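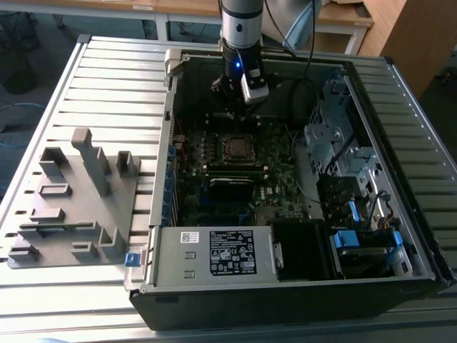

Equipment Review: Refurbished Desktop Towers for Bench Instruction
Bergeron Technical Institute, Office of Instructional Equipment
Feb 22, 2021

The Institute requires a desktop tower that can be opened, stripped and rebuilt by students over the full length of a course. Four models were considered. This review concerns the full-size black tower supplied by Nollitz Refurbishing at a unit price of $139, and it addresses suitability for instruction only. Office performance was not tested.

Access
The side panel comes away without tools, and the case rests steadily on its side with the opening facing up. In that position most of the work can be done from above. The silver and white metal bracket at the corner of the rim should be treated with care during handling, as it stands a little proud of the metal and can catch a sleeve. Edges inside the case are folded in most places. Reviewers still recommend gloves for first-term students.

Processor and board
The processor sits near the middle of a dark green board, and with the cooler off there is enough clearance around the socket for a beginner's hand. The memory slots are close by, with latches at their ends. On two of the units received, these latches were stiff. The supplier was informed and sent replacement boards within the agreed period. Old thermal compound had been cleaned off before delivery, a courtesy not extended by the other vendors.

Students are asked to identify parts before removing them, and the layout supports this well. The expansion brackets run in a column along one wall and carry blue tabs, so an instructor can refer to "the blue tabs" and be understood from the back of the room.

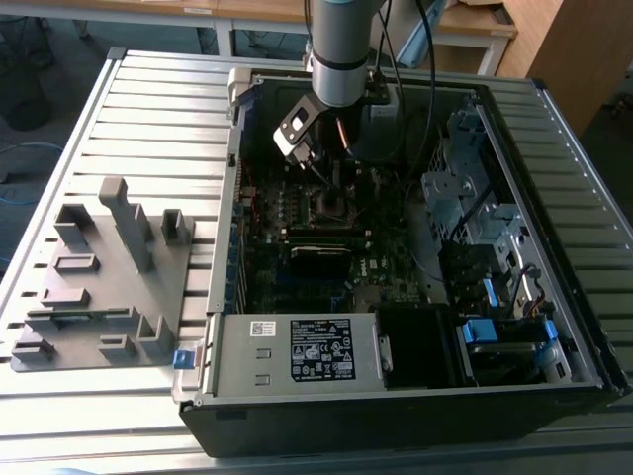 Drive cage and cabling
The cage is silver sheet metal with perforated panels, and the drive releases are blue plastic. Color marking of this kind has practical value in a class of 32, where spoken directions are easily lost. The releases operated smoothly on all sample units. Cable routing is less satisfactory. Several leads pass along the edges of the cage and must be moved aside before the drives can be withdrawn, and students who overlook this step tend to pull on the connector. A printed cable diagram has been added to the course packet.

Power supply
The power supply is a long silver unit along the bottom of the case, with its regulatory label facing the student when the tower is on its side. Reading that label is now the first written exercise in the course. Power supplies may be removed and refitted by students but are never to be opened. Units are disconnected from the wall for the whole of the session.

Durability
Sample towers were placed at the Skuslow campus last May and used through two terms. Case screws wore faster than any other part, and a stock of spares should be ordered with the machines. The plastic releases held up well. One expansion bracket was bent and straightened by hand.

Cost
The Skuslow order, including spare screws, two boxes of thermal compound and delivery, came to $2,378. The equipment budget line had been set at $2,000, and the difference was met from the repair account. Departments planning a similar purchase should request a quotation that includes delivery – the list price does not.

Recommendation
Approved for introductory and intermediate hardware courses. The model is not recommended for the advanced course, in which students are expected to work in smaller cases.

Comments received

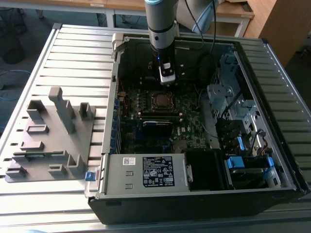
Zukville campus: We have used the same towers for one term and agree with most of the above, although we would rate the cabling lower. Our students found the drive bays the hardest part of the exercise, and we now schedule them in the second session, after memory and expansion cards. We would also ask that the cable diagram be issued in a larger size, for posting on the wall.

Reply from the Office: The larger diagram is being prepared and will be sent to all campuses with the next supply order.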